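Clondton G2 two-finger gripper, revised jaw set

Clarngate says the revised jaws cure the slow-release fault on flat stock. We'd wait. The old set failed to open fully on 7 of 102 cycles, and the notice never gave a cause.

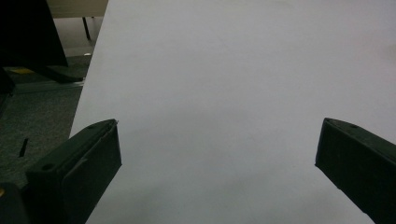 Romain Aubert wrote back that his pair still sticks after a long shift, new jaws or no.

Keep fingers clear until the power is off. Fits Idberg mounts only.

Comments (2)

Irfan Janjua: Same part number as before?

Guest: Mine jammed Monday. Still no refund.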